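Gredell: fisheye wrist views for the Flirnadel sim

README, last touched Monday, March 30, 2026

Hey, thanks for poking around in here! Gredell is the little renderer and episode writer I use to get wrist-camera footage out of the Flirnadel simulator. It started as a favour to myself (I was sick of pinhole renders that looked nothing like what a wide lens gives you at the wrist) and it's grown a fair bit, so I figured it was time for a proper README.

What you get

There are 200 episodes in the current release, each with the rendered wrist view, joint positions, gripper opening and the action sent at every step. Background colours are randomized per episode, and I went pretty wild with them. If your policy has learned to love a beige wall, it's going to have a rough time with this lot.

The lens model is its own module, called Bíró, and you can pull it out and use it without the rest. It renders a cube map first and then resamples it into the circle. Anything past the edge of the circle is left black, and I don't crop it. Please don't crop it in your loader either, at least not before you've read the calibration note, as the centre offset is measured from the full square.
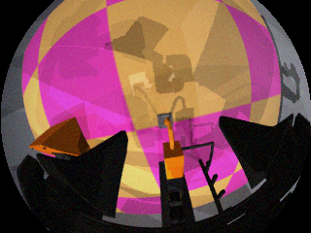 Fisheye wrist view from the sim: both gripper fingers, with the orange block and its curved rod in the gap between them.

I like views like this one for checking a new build. The fingers come in from both sides, so if the camera mount has drifted I can usually tell at a glance. There's also plenty of bend near the rim, where a bad distortion coefficient will show up long before it does in the centre.

Getting it running

Install the requirements, then run the setup script from the root of the repo. It fetches the meshes and builds the lookup table for the lens. The table takes a while the first time (go make a coffee) and after that it's cached. Delete the cache folder if you change any lens setting! I've lost a whole afternoon to a stale table and I'd hate for you to do the same.

To replay an episode, give the replay tool an episode number and an output folder. Add the raw flag if you want the cube faces as well. You'll need a machine with at least 8 GB of video memory for that, or you can drop the face size in the config.

Masks and labels

Segmentation masks come from Grikero, the labelling tool that sits beside this repo. It writes one mask per step, with the fingers split into left and right. Thin parts are the weak spot: rods and skinny branches can go ragged once they've been resampled, and almost 3 percent of the masks have a gap somewhere they shouldn't. I've flagged those in the index file so you can skip them or fix them, whichever suits.

Known grumbles

The speckle you'll notice on some coloured surfaces comes from the low sample count. Turn it up if you've got the patience.

Shadows from far-off geometry are baked in, and they don't follow the light when you randomize it. On my list for July.

The replay tool ignores the seed if you launch two jobs at once. Run them one after the other for now.

Licence and so on

Code and renders are both under the licence in the root folder. If you train something on this, I'd love to hear how it went, good or bad. Bug reports go in the issue tracker, and please paste your config in with them, eh?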